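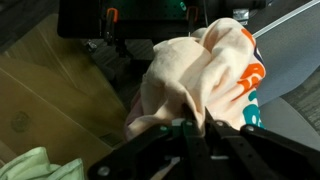 Printed T-shirts should not be stored in a pile on top of a cardboard box, I know this, you don't need to tell me this, and yet. Our shared table at work has been the home of the shirt situation since the October open day, when everyone took one off, or out of a bag, or whatever it is people do, and put it down "for a minute." I've started going through it. The cream one (peach, if you ask the people who ordered it) is a fair sample of the problem: big orange lettering up one side, teal farther down, and the whole thing bunched into a lump, so the print gets creased right across the letters. What I want to know is whether that print is doomed, how to fold them so they stay folded, and what sort of container belongs on a table that eleven different hobbies already think they own. I'd like to have an answer before Monday, when Preben comes back and starts labeling things.

ivar_b
Joined: October
Posts: 14

drawer_denial wrote:
Print isn't doomed. Turn it inside out, cold wash, hang it up. If the creases in the lettering bother you, iron from the back with a thin towel in between. Do not put a hot iron straight on the print. I have a Danis tour shirt with a perfect outline of an iron where the band's name used to be, and people assume it's the album cover.

foldfather wrote:
Roll, don't fold. Lay it face down, sleeves in, roll from the hem up. Print ends up protected, no hard creases, and you can stand them in a box like bread sticks. I've been saying this on here for years.

Tieu_linens wrote:
You have been saying it for years and it's still wrong for thick print. Rolled tight, a heavy print cracks along the curve. I ran the counter at a shirt printer's for a while and the ones that came back were always the rolled ones. Fold flat, around a piece of card if you want to be fancy, 14 inches wide, stack them low.

foldfather wrote:
If it cracks when you roll it, it was badly cured. Blame the printer. Oh wait.

Tieu_linens wrote:
Charming as ever.

drawer_denial wrote:
ivar_b, can we see the table? I feel like we are discussing the patient without the patient.

ivar_b wrote:
You asked for it. I'm going to do this in stages, and I'd like it noted that only some of it is mine.

1. Shirts off the furniture. At some point the cream one moved to the back of an office chair, which I am told is "hanging it up." The box behind it has a mint green cloth on top that I have never seen anyone use or claim. Both are going somewhere else. The chair is going back to being a chair.

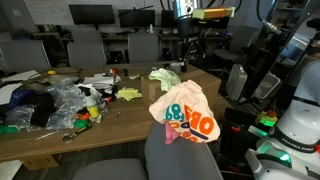

2. The plastic bags. The big heap on the left has dark stuff in it, a black cloth and something blue. I've been walking past it for weeks thinking it was garbage. Plan is to open every bag, pull out anything that counts as clothing, and have a short talk with myself about the rest.

3. Cloths that are for wiping. The yellow microfiber next to the papers is a working cloth and gets to stay near the spray bottle. I'd like one hook for it. I have been denied a hook before.

4. Paper. There's a stack in the middle and more sheets at the far end. Nothing about paper is a textile problem, so I'm going to pretend it isn't there until someone needs it urgently.

5. Shirts folded, in a container with a lid. Which is where you people come in.

mop_and_glory wrote:
Step 3 should be step 1. If the spray bottle is standing next to bags with clothes in them, one knock and you've got tie-dye. Move the bottle before you touch anything. I lost a whole load of pillowcases to a cleaner that swore on the label it was gentle.

ivar_b wrote:
Noted. Bottle has been promoted to step 0.

foldfather wrote:
I counted zero rolled items in that picture.

hemline_harriet wrote:
I don't understand why everyone skips the obvious question. Does anybody want these shirts? Event shirts get worn once and then become rags, pajamas, or a moral burden. Send one message: take yours by Friday or it goes in the donation bag. You'd have no folding to do.

Tieu_linens wrote:
Disagree. You send that message and everyone replies "oh I want mine!" and then nobody picks it up, and now you have a pile of shirts with legal standing.

hemline_harriet wrote:
Then you donate them on Saturday with a clear conscience.

drawer_denial wrote:
Harriet scares me a little but I think she's right.

ivar_b wrote:
I floated it at lunch. Turns out the pink ones have a following. I was told, with some heat, that the pink is the good color and that the orange print looks better on it. So the pink ones are staying and I would like to know how you fold one so the orange isn't what takes the crease. For reference, current technique:

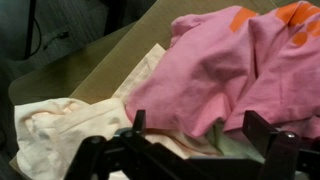

Pink shirt, orange print, cream one next to it, all on cardboard. Folding style: gravity.

Tieu_linens wrote:
OK, that I can work with. Face down on something flat and clean. Smooth it from the middle outward with your hands, don't tug at the hem. Bring one side in as far as the middle of the shoulder, lay the sleeve back on itself, do the other side the same way. Then bottom up to the collar in thirds. If the print is high on the chest you want the last fold to land under it. If it runs down the side, which it sounds like yours does on the cream one, make the side folds narrower and accept a wider stack. A wide stack with good print beats a cute one with a line through the letters.

And get them off bare cardboard if they're staying more than a week or two. Put a sheet of tissue or an old pillowcase under them.

foldfather wrote:
What's wrong with cardboard? Half of humanity moves house in cardboard.

Tieu_linens wrote:
It sheds, it picks up damp, and pale shirts get a tan edge where they touch it. Pale ones especially. I'm looking at the cream one and worrying.

foldfather wrote:
I have had shirts in a cardboard box in my garage since before my kids were born and they are fine.

hemline_harriet wrote:
When did you last open the box?

foldfather wrote:
That's not relevant.

mop_and_glory wrote:
Container suggestion: I've got two of the Kotis lidded bins, the shallow kind. Shirts lie flat, you can see the top one, and the lid is stiff enough to put a cup on. They'll go on a shelf under the table if you have one. The Clullis bins are cheaper but the lids bow, and once they bow they stay bowed, and every time you walk past they look at you.

drawer_denial wrote:
Seconding against Clullis. Mine arrived bowed. Saved me the wait.

ivar_b wrote:
Under the table is currently occupied by another cardboard box. I haven't looked in it. I don't feel ready.

preben_ravn wrote:
Hi. Preben Ravn here, the one who labels things. Somebody sent me the link. I would like to state for the record that I proposed bins last spring and Ívar Bech, whose name I see in this thread in a thin disguise, said bins were "a lot of infrastructure for some T-shirts." I would also like to state that the hook was denied because of where he wanted to put it.

ivar_b wrote:
It was a good place for a hook.

preben_ravn wrote:
It was at eye height next to a door.

hemline_harriet wrote:
I take back everything, keep the shirts, keep this thread going.

ivar_b wrote:
Progress report, since Preben is watching. I cleared the near end of the table so I'd have somewhere to sort. By "cleared" I mean the tall box went there, and then the shirts went on the box. I can see how it looks.
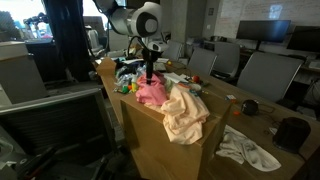
Pink on top of the box, peach over the front of it, table carrying on behind as usual.

mop_and_glory wrote:
Is the white towel on the right the one you're planning to fold shirts on? It's got gray smudges on it. Please do not fold shirts on that.

ivar_b wrote:
It was the plan, yes. It is no longer the plan.

Tieu_linens wrote:
Wash that separately, hot, and don't let it meet the pink. And you've got a lot of table there, it's just busy. Slide the paper and the red ball along and you'd have room for one shirt face down. You don't need more than that. One at a time, straight into the bin.

foldfather wrote:
Or rolled, straight into the box that's already there. No purchase required. I'm just saying which of us is respecting the budget.

drawer_denial wrote:
Why is there a ball?

ivar_b wrote:
There's always been a ball.

preben_ravn wrote:
I've ordered 2 of the Kotis bins. Shallow, with lids. One will be marked SHIRTS and the other NOT SHIRTS. The green cloth, the bags and whatever lives under the table can work out among themselves which they are.

hemline_harriet wrote:
Where does the ball go?

preben_ravn wrote:
NOT SHIRTS.

ivar_b wrote:
Fine by me. Folding them flat, print down, pillowcase underneath. I did try rolling one of the spares at home, sorry foldfather, it unrolled on the way to the drawer. Will post again when the bins come, if the lids behave.

foldfather wrote:
You didn't tuck the end in. Everybody who says it unrolls didn't tuck the end in. You fold the bottom hem up a few inches FIRST, inside out, and then the roll goes into the pocket that makes. I'll start a separate thread.

Tieu_linens wrote:
Please don't.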